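Stoltside Two-Arm Bench Kit
Set-up and Operating Guide

Section 6: Choosing and teaching your first chores

6.1 Before you read this section

You should have finished Sections 2 to 5. Both arms must be bolted down, homed and running the current release of Flirkex, and the emergency stop must be within reach of where you stand.

Most owners buy the kit with a chore in mind, usually laundry, dishes or packing small orders. Some of those it can do part of. None of them should be the first thing you try. This section explains what the arms can be trusted with at present, how to mark out the work surface, and how to run the first sorting and stacking routines.

6.2 What the arms can and can't do yet

Tasks that suit the kit now:
Moving rigid items that fit between the fingers from one known spot to another.
Sorting by colour under steady light.
Stacking two items with flat faces.
Placing parts into a tray or fixture that doesn't move.

Tasks that work some of the time and need a person nearby:
Folding tea towels and face washers laid out flat beforehand.
Putting cutlery into a drawer tray, one piece at a time.
Picking bagged parts out of a shallow tub.

Tasks we don't support:
Anything with knives, glassware, hot liquid or a stove.
Unsorted washing straight from the basket.
Wiping up. The joints aren't sealed.
Any job where a child or pet can reach the bench.

A person will beat the kit for speed on every task in these lists. On our own bench the sorting routine in 6.5 takes about 78 seconds. A ten-year-old does it in a few. The case for the machine is that it will do the job again at 2 in the morning, provided the parts arrive the same way each time. In a workshop they often do. In a kitchen they seldom do, and that is most of the reason household chores are still hard.

6.3 Marking out the work surface

You will need a roll of heavy matte paper, low-tack painter's tape in a colour that stands out from it, a steel rule and a pencil.

1. Power down both arms and park them clear of the bench.
2. Lay the paper so it covers the area both grippers can reach. Tape the corners first, then the sides.
3. Smooth the paper outward from the middle. Small creases are fine. A ridge you can catch with a fingernail is not, so lift that side and lay it again.
4. Run one strip of tape down the centre, between the two arms. The software treats this as the handover line.
5. Add the remaining strips to form square cells. Cut the tape, don't tear it.
6. Press down every crossing. Overlaps add a little height, and a light part placed on one can sit out of level.
7. Tuck power leads and adapters behind the far edge of the paper, out of the path of the elbows.

Note: The tape is there for you as much as for the machine. When a placement drifts, a grid shows it straight away, and you can tell support which cell was missed and in which direction.

Caution: Don't use gloss paper or a laminated mat. Reflections from overhead lights are the most common cause of false picks.

6.4 Choosing practice parts

Start with small wooden cubes in plain, distinct colours. Cubes have parallel faces, they don't roll, and they come to no harm when dropped. Avoid pairs of colours that look alike under warm bulbs. Red and orange give the most trouble, and if you use both you should run the colour check in the Flelleo panel at the time of day you intend to work.

Leave at least a finger's width of clear space around each cube. The gripper has to open wider than the part before it comes down, and it will knock over a close neighbour.

6.5 Running the sort and stack routine

1. Stand clear, release the emergency stop and wait for both status lights to go steady.
2. Open Flelleo and choose Practice, then Sort and Stack.
3. Set speed to Low. Leave it there for the first day.
4. Place the cubes one to a cell, on both sides of the centre line.
5. Press Scan. Check that every cube in front of you appears on the screen in the correct cell. If one is missing, adjust the light and scan again.
6. Choose which cube goes on the bottom of the stack and which goes on top.
7. Press Run and keep one hand near the stop.
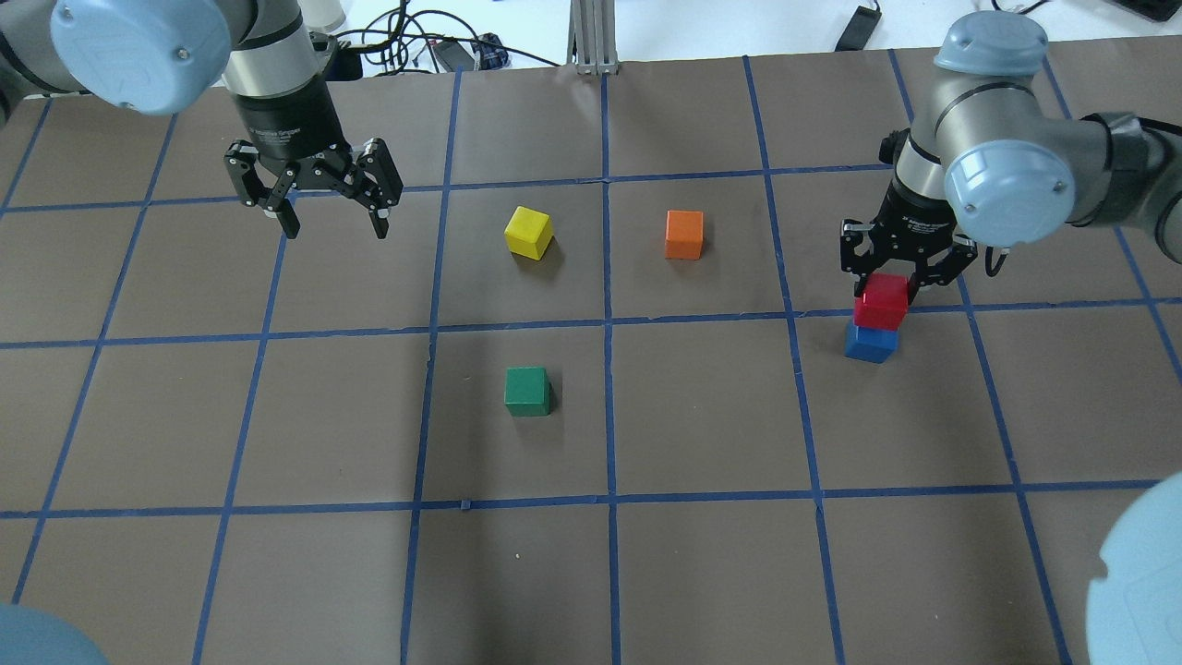 8. When the top cube touches down, the gripper pauses before it lets go. Don't reach in during the pause. The arm still has torque on and may correct its position.
9. Wait for the gripper to open and lift straight up. If it drags the top cube sideways, stop the run and go to 6.6.
10. Repeat until the routine has finished six times in a row without help, then move on to parts of your own.

Only one arm moves at a time in Practice mode. The other holds its position with power on. Treat it as live.

6.6 If something goes wrong

Top cube falls when released: The release height is too great. Lower it by 2 mm in Arm Settings and try again.

Bottom cube shifts under the load: The release height is too low and the arm is pushing. Raise it by 1 mm.

Both arms stop at the centre line: Each is waiting for the other. Clear the job queue and rescan.

Error 1439 on the panel: A finger pad is worn or missing. Check all the pads, and replace them in pairs. Sorrentino soft pads fit without changes. Their hard pads need a new grip calibration (Section 4).

Cable catches on the bench or on a part: Stop, power down, and re-clip the cable with a loop long enough for full wrist rotation. Turn the wrist by hand through its whole travel before you power up.

6.7 Moving on to a real chore

Change one thing at a time. If the routine is reliable with cubes, swap in your own part and keep the same grid, light and speed. Once that holds up, take away the grid. Soft items such as cloth should come last, and you should expect to tidy up after the arms for a good while. Section 7 covers recording your own motions for folding and tray loading.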